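# The Doltby

My aunt Ute left me a bed. No money, no letter, just the bed, and a note on the back of a pharmacy receipt that said *don't let Torben have it*.

So of course Torben wanted it. Torben Reuter is my cousin and he has wanted everything I ever had, starting with a scooter. He called me at six in the morning, while I was still standing at the sink eating cereal, and said he'd give me 300 for the bed and pick it up himself.

"It's a Doltby," he said. "They're not worth anything now. I'm doing you a favor, Vibeke."

I said I'd think about it. Then I called Timo and asked if he knew anyone with a van.

My apartment has one bedroom and a hallway with a bend in it, and you can't get a Doltby around a bend. We tried. We got the headboard as far as the coat hooks and had to stand there a while, me on the inside and Timo on the stairs, talking to each other through gray upholstery. In the end we took it to the hall in Lirar where Timo works, which has a floor so shiny you feel bad walking on it in November boots, and we put the whole thing together there. It took until two. Timo lost a bolt and found it again in his sock.

Then I made it up with her sheet, the pale green one, because that was the sheet it had always had and I couldn't picture it in anything else.
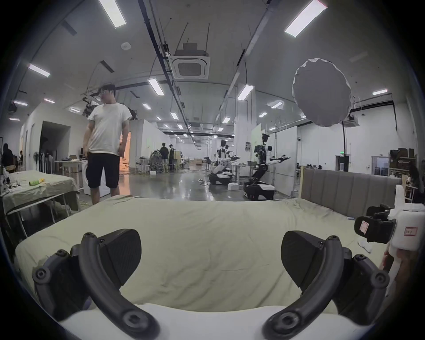
*Timo, and the bed in its green sheet.*

He was no help with the sheet, by the way. He'd done his share with the wrench and he felt strongly that linen was my department. I pulled one side and the other side came up. I went around and pulled that side. Aunt Ute could do it in one go, she'd throw it up in the air like a fisherman and it came down smooth, and then she'd slap the middle of it twice and go make coffee. I slapped the middle. It stayed exactly as wrinkled as it was.

I ought to say something about her. Ute Dreßler was my mother's oldest sister and she slept badly her whole life. When I stayed over as a kid I'd hear her at three or four in the morning, sitting up against that headboard with the radio on low, and if I came in she'd lift the blanket without a word and I'd get in on the cold side. She ran her fingernail down the channels in the padding while she listened. Up one, down the next. It made a little zip every time. I tried it that afternoon in the hall (when Timo was looking the other way) and it's the same zip.

I found the blue thing when I shook out her pillowcase.

It had been stuffed right down in the corner, wadded up tight like something you'd put in a shoe. It fell out on the sheet and sort of breathed out, the way cloth does.

"Is that a shirt?" Timo said.

"It's hers."

"It's a man's shirt."

"You don't know that. It could be a pajama top."

"Well, hold it up."

I didn't want to hold it up. I know how that sounds! But it smelled like her closet, soap and a bit of cough drop, and I had a feeling that once it was straightened out and folded it would be just a shirt, size whatever, and I'd have to put it in a bag with the rest. While it was a lump it could be anything. So we stood around and had opinions. Ingvild Sundqvist came over from the other end of the hall with her coffee and she had an opinion as well, which was that blue like that fades if you leave it under these lights, so would we please fold it or wear it.

"Just the corner," Timo said. "Lift the corner and see what it does."

What it did was hang there in folds and tell us nothing.

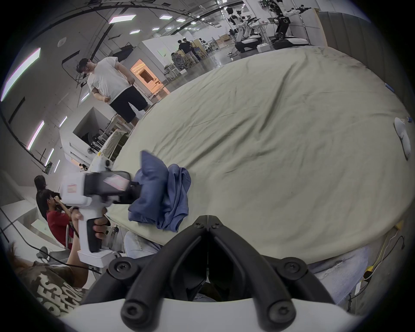

## What Ingvild said

Ingvild is seventy or so and she used to do alterations for Goter, back when Goter still had the shop with the brass door. She put her coffee down on the floor and took the blue thing in both hands and turned it inside out, which hadn't crossed my mind or Timo's.

"Somebody's let this out," she said. "And then taken it in again. And then let it out."

She showed me the side seams. There were three rows of tiny holes where thread used to be, and one row where it still was, in a blue that didn't quite match.

"So it's been on more than one person," I said.

"Or on one person for a long time."

I sat down on the edge of the bed. I was thinking about my uncle Sperling, who wasn't really my uncle and wasn't really called that, either. It was the name of the moving company on his jacket. He was around when I was four or five. He carried me on his shoulders through a door and I hit my head, and he cried more than I did. After that I don't remember him being there, and I don't remember anyone saying why. He'd been thin and then he'd been big and then he'd been very thin. I hadn't thought about that in thirty years.

Timo asked if I wanted him to go get lunch. I said yes please, anything with cheese.

Ingvild laid the thing out flat and did the sleeves first, one across, two across, and then up from the bottom. I made her undo it so I could do it myself. Mine came out crooked. She looked at it and left it alone, and I was grateful for that.

## Torben again

He called while I was eating. He must have talked to somebody, because he started at 1000 this time and he'd dropped the part about the favor.

"You can't even get it in your apartment," he said.

"No," I said.

"So what are you going to do with it?"

I told him I was sitting on it. I had crumbs on the sheet and my boots off, and the shirt was next to me on the side that used to be the cold side. Timo was lying on the floor trying to see if the center leg was straight.

Torben said I was being childish, and that Aunt Ute had promised him that bed when he was nine. It could even be true, she promised people all kinds of things at four in the morning. I said he could come and visit it.

"Visit it where?"

I had to ask Timo for the address. He held up a finger, said the leg was off by a hair, and asked me to get up for a second.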